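Speaker notes – salting, draining and dressing raw vegetables
Ruth Restrepo
13 September 2021

Start with the problem. A dressed salad left standing goes watery. Salt and sugar in the dressing draw water out through the cell walls, the oil slides off the wet surface, and the bottom third of the bowl ends up as soup. Most recipes deal with this by saying "dress just before serving". That is fine at home and no use at all if you are sending out lunch for 117 people, as we did at Merau in August.

Slide 2. Define terms. Salting means dry salt on cut vegetable, left to stand, then drained. Brining means salt in water. I am only covering the first. If someone asks about brining, refer them to Farzana Chaudhry's session after the break.

Slide 3. Cucumber. Halve lengthways, scrape out the seeds, slice. Salt at one per cent of the cut weight. Weigh after the seeds come out. Eighteen minutes in a colander, no weight on top. Press lightly, do not wring. We stopped rinsing at this level of salt and took the salt out of the dressing instead. Ji-hoon Cha disagrees and will probably say so.

Slide 4. Cabbage. Slower. White cabbage cut to 2 mm wants 32 minutes at one and a half per cent, and it should be turned once at the halfway point. Red cabbage is tougher and I leave it longer, by feel. Add the vinegar to red cabbage early to hold the colour. Carrot can go in with either, grated coarse.

Slide 5. Aubergine, for the cooked salads. Salting here is mostly about texture. Modern varieties are seldom bitter enough to need it for flavour. The long thin types have fewer seeds and a thinner skin, so I leave the skin on. Cut on the slant, steam, cool fully on a rack, then dress. If it is dressed hot it takes up more dressing than you want and tastes of nothing but soy.
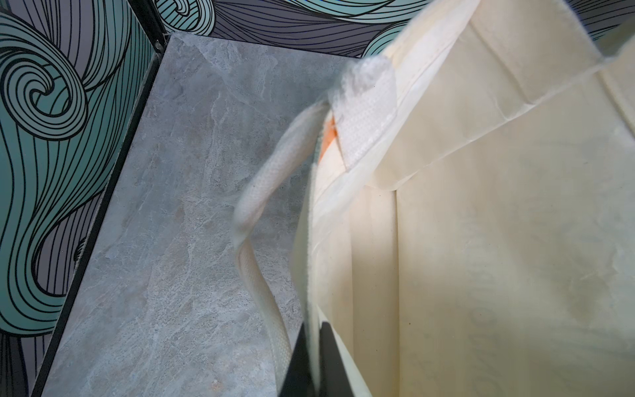
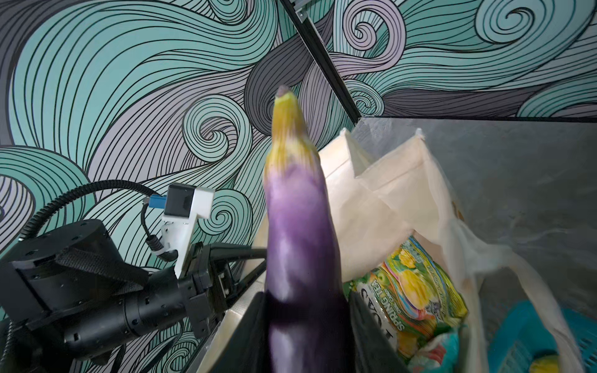 Slide 6. Leaves. Never salted ahead. The only job is to get them dry. Spin in small batches, tip out, spin again. Wet leaves thin the dressing before anyone has picked up a fork. Store between cloths in a lidded box, not packed down. Soft herbs go in a separate box because they bruise under the weight.

Slide 7. Order of dressing. Oil first on leaves, acid second. Acid first on cabbage and cucumber, oil last. Pause here, people write this down. The handout has the order wrong on page two – say so, Sang-wook Sung is correcting the file.

Slide 8. Holding test. Same slaw, two tubs, one salted and drained, one not. Both dressed and held in the fridge overnight, then tipped into a sieve over a jug. The undrained tub gave 122 ml of liquid. The drained tub gave barely a spoonful. Pass both jugs round if the front row is full. One test, one cabbage, so do not oversell it.

Questions likely to come up. Fine salt or coarse: go by weight and it hardly matters. Tomatoes: yes, but keep the juice and put it in the dressing. Can the drained vegetable be frozen: no.

Leave five minutes for Aslak Engström to set up the next talk. He needs the long table and both sockets.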